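Category: Facilities & Workplace | Talks and Presentations

Speaker Notes: Putting Things Back – Shared Entry and Table Areas at Wolten House

Opening

Good morning, and welcome. Thank you to the residents' office at Wolten House for the use of the hall. This talk lasts 25 minutes, with time for questions afterward. Please hold questions on the new storage order until the end, as the second half of the talk covers most of them.

(Pause. Wait for the doors to close.)

The subject this morning is the handling of small household items in shared areas. By this the office means indoor footwear, trays, dishes and similar pieces that are used daily by many people and belong to the building. The inventory completed in March lists 3259 such items across the Wolten and Dadis wings. Of these, 2683 have an assigned place. The remainder are stored wherever there is room, and the work of the coming year is to give each of them a shelf.

Slide 2 – Why the entry comes first

Begin with the entry. Visitors form their view of a building within the first few steps, and the shoe rack is often the first piece of furniture they use. An open rack with more than one level serves well, provided that pairs are kept together and that each level has a settled use.

The practice adopted in the Dadis wing is as follows. Pairs are placed side by side. Lighter and darker slippers are returned to the level where they were found. Outdoor shoes do not go on the slipper rack at any time.

(Do not read out the full rack policy. Printed copies are on the side table.)

Slide 3 – Rack and tray

Allow the audience a moment with both pictures before speaking.
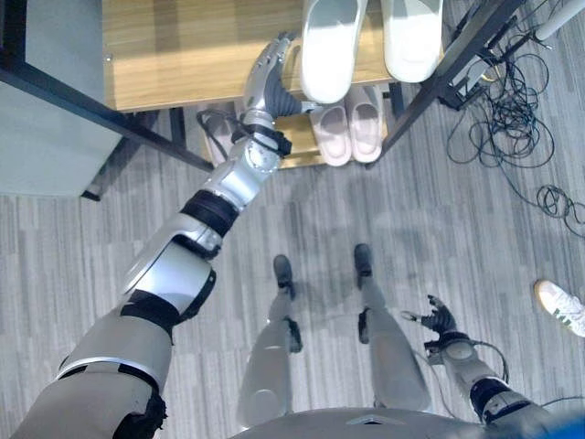
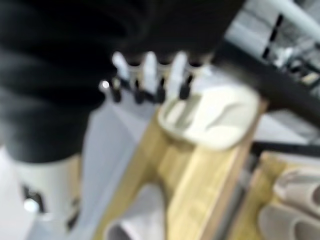

Photos: Goicoechea Interiors, project archive

Speak first to the rack. The white slippers are on the upper shelf and the pale pink ones are on the level beneath it. Wooden boards in a dark metal support are easy to wipe down, and the office has asked that the boards be left unlined. Liners shift, collect grit and have to be replaced.

Then turn to the tray. The wood is light in color, and the tray has a raised rim and partitions inside. The white oval dish rests at one end. Trays of this kind are recommended for shared tables for a simple reason: a person clearing up can see at once which section a piece belongs in. A flat tray offers no such guidance, and in the Wolten wing flat trays were regularly returned with everything pushed into one corner.

If asked about suppliers, state that the office does not recommend a particular maker. The Brilari catalog was consulted for dimensions only.

Slide 4 – The order of work

Staff and residents are asked to follow the same order each evening. Start at the entry and finish at the table. Footwear is paired and shelved before anything else is touched, and hands are washed before moving on to dishes and trays. This point was raised at the last two briefings and should be stated clearly again.

Dishes are set down on the tray gently and kept within the rim. Glossy pieces mark easily when stacked, and a shallow dish should not have another placed inside it. Where a tray has partitions, one piece to a section is sufficient.

(If time is short, skip to Slide 6.)

Slide 5 – Labels

The office considered labeling every shelf and decided against it. A trial with 100 labels was held in the Dadis wing, and many had been removed or covered within the month. Labels will remain on closed cabinets only. Open shelves will be taught by demonstration during the first week of a resident's stay.

Slide 6 – Next steps

The revised storage order takes effect in both wings on Monday, August 31, 2026. Each floor will receive one printed sheet for the entry and one for the dining table. Replacement slippers may be requested at the front desk by size – requests for a particular color will be met where stock allows.

A walk-through of the Wolten entry follows this session and is open to all. Those attending should gather by the rack and leave the center of the hallway clear.

Take questions. Collect the feedback forms at the door.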